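Small oven, less cleaning
Dec 10, 2021

In December we bake almost every evening, and the small oven becomes dirty very fast. I collected here what works for me after many winters with such ovens.

Crumbs first
Unplug the oven and let it become cold. Pull out the crumb tray and empty it over newspaper. I do this after every second use, it takes one minute. 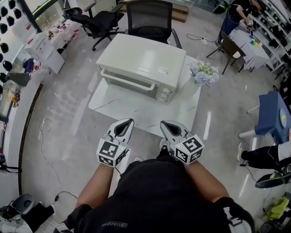 Countertop oven with glass door and bar handle

Glass door
Mix baking soda with a little water until it is like toothpaste. Spread it on the inside of the glass, wait 14 minutes and wipe with a damp cloth. Old brown spots need a second time. Please do not use a metal scraper, I scratched one door like this and the scratches stay forever.

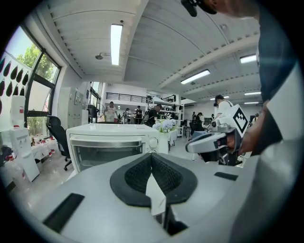
Knobs and outside
Use a soft cloth with one drop of dish soap. Never spray on the knobs directly, the water goes behind them. For the narrow places an old toothbrush is good.

Smell of fish
Put half a lemon in a small baking dish with water and heat it for up to 14 minutes. Afterwards leave the door open until the morning.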